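Nutusham Tinkerers board > Old desktops > CPU swap, keep the tray or bin it?

derese_dan
Doing a CPU swap on an old desktop, the boring grey metal sort. Chip lives in a plastic tray till I'm ready. Mate says trays are pointless, just leave it on the bench. Also do I need to take the board out of the case first?? Got till Tuesday

Gello50
Leave the board in. Lever up, chip in, lever down, done. 2 minutes. And your mate is wrong, ive bent pins putting one down on a bench

plistilon
Disagree on leaving it in. Old PSU cables get everywhere and you cant see what youre doing. Out on the table every time, 17 screws or not

Gello50
17 screws in what, a fridge? Tie the cables back. Edges only when you hold it, keep off the underside

derese_dan
ok pics, chip by the tray, socket with nothing in it, and one with a CPU in the socket

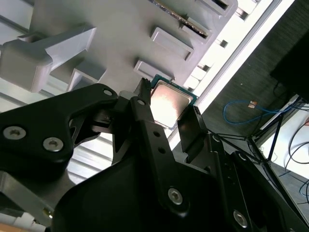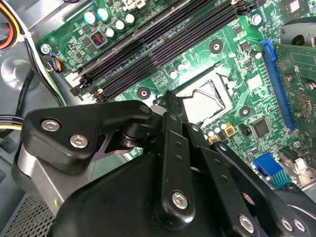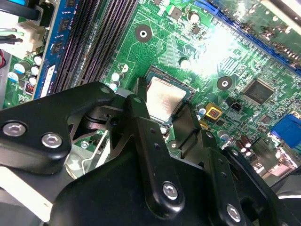 Still not sure about paste. Tube I've got is from a drawer, no idea how old. Do I clean the top of the chip first or is that fussy

plistilon
Clean it. Isopropyl, bit of kitchen roll, let it dry. New tube is cheap, dont use drawer paste

Gello50
Drawer paste is fine if it comes out smooth. If its gone runny or crumbly chuck it. Pea size in the middle, cooler straight down, no wiggling

plistilon
thin spread not a pea. we've done this one before

Gello50
we have and I was right then too

derese_dan
Going with new paste, pea, board stays in. Whats the order for the cooler screws, corner to corner?

Gello50
Yeah diagonals, few turns each then go round again. Plug the fan in BEFORE you shut the side, easy to forget

plistilon
And check the BIOS knows the chip. Post back when its booted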